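3.2 Brush storage at the dressing table

Storage habits were logged in 12 Lidmont households over one June. Most kept brushes loose in a drawer, handles and heads mixed. A cup was the next most common – see Figure 3.

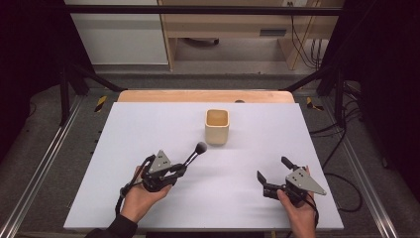

Figure 3. Cup and brush, white surface.

Upright storage keeps bristles off the benchtop, and was the habit people stuck with longest. Cup size matterd less than we expected. A small cream cup like the one in Figure 3 suits a slim-handled brush with a round head – colour made no diference to anyone. Placement did. Cups pushed well back got used less, per Edileuza Evangelista's Wednesday notes.

Same cup type for the second round, six households.

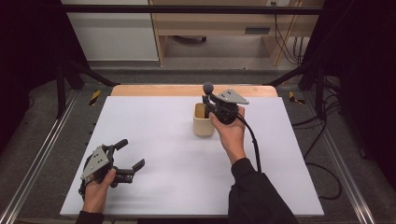
Should brushes go in bristles up or bristles down? Bristles up, once fully dry. Damp ones were laid flat overnight first.

Last updated: June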